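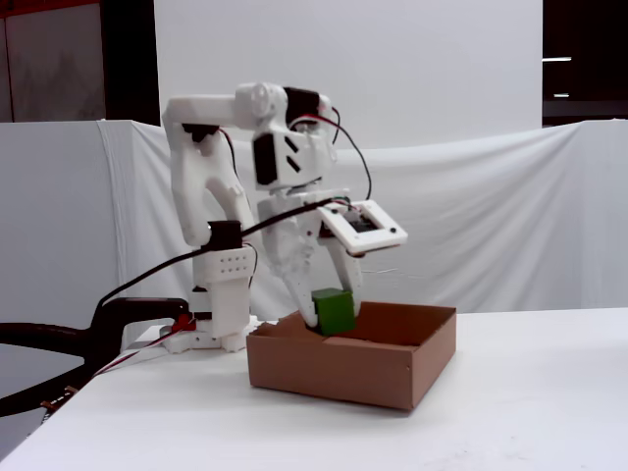
Lakatos wrote to say that a cube is a cube and a box is a box, and that anyone who needs a manual to put one in the other has bigger problems. Fair enough. Lakatos also wrote the following Wednesday to ask where the green one had gone, so we have kept this section in.

3. Putting the Zulitz blocks away

3.1 Clear the table. Mugs count as clutter, including yours.

3.2 Set the cardboard box on the table with its open side up. Any shallow box will do. A deep one works too, if you enjoy rummaging.

3.3 Fold the inner flaps flat against the walls. A flap left standing will catch the first block and pass it to the floor.

3.4 Place the first block in a back corner. Lower it below the rim before you let go.

Note: Dropping from a height is quicker. It also rounds the corners of the blocks, and after that they no longer stack. See 27, Blocks That No Longer Stack.

3.5 Work along the back wall, then come forward one row at a time. Leave a finger's width at the front so you can get the last block out again.

3.6 Check under the table. Check under the chair. Check your sleeve.

3.7 Close the box and write the contents on the front wall. "Stuff" is not contents.

CAUTION: Do not stack anything on a closed box. Cardboard is stronger than it looks for one afternoon, and then it isn't.

CAUTION: Keep the box away from damp floors and from the dog.

Replacement blocks are sold singly, in green or red, as part number 146. The Flikelari storage tray is sold separately and does not fit these blocks. We have raised this with Flikelari, who consider the tray to be correct.

If the box splits at a seam, tape it on the outside. Tape on the inside collects blocks. Continue to section 4, Taking Them All Out Again.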